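Wachstuch oder Stoff auf dem Esstisch?
Forum Haushalt & Wohnen – Textilien

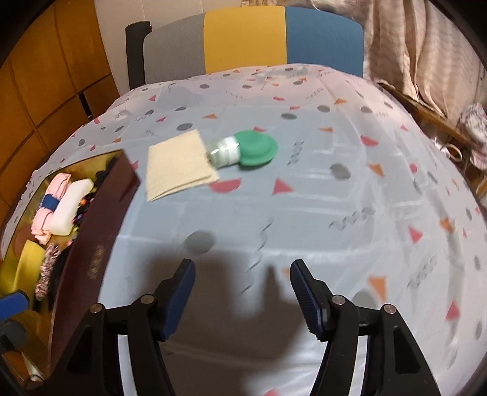 Beitrag 1 – wullura
10. Januar 2021
Unsere alte Tischdecke klebt im Sommer und wirft am Rand Falten. Ich schwanke zwischen neuem Wachstuch und Baumwolle mit Beschichtung. Der Tisch ist lang, mit Überhang brauche ich 300 cm. Was nehmt ihr?

Beitrag 2 – B. Lobo
Wachstuch. Abwischen, fertig. Mit Kindern würde ich gar nichts anderes kaufen.

Beitrag 3 – cokitz
Sehe ich anders. Wachstuch riecht wochenlang und bricht an den Kanten. Beschichtete Baumwolle fällt besser und darf bei 30 Grad in die Maschine.

Beitrag 4 – B. Lobo
Meins liegt seit Jahren und bricht nirgends. Man darf es halt nicht falten – immer auf eine Rolle wickeln.

Beitrag 5 – Wagner Portela
Bei beschichteter Baumwolle auf die Breite achten. Meine ist 140 cm breit, nach dem Waschen war sie kürzer. Lieber etwas zugeben.

Beitrag 6 – wullura
Danke. Hat jemand Erfahrung mit heißen Töpfen?

Beitrag 7 – cokitz
Untersetzer, bei beiden. Molton drunter hilft auch gegen das Rutschen.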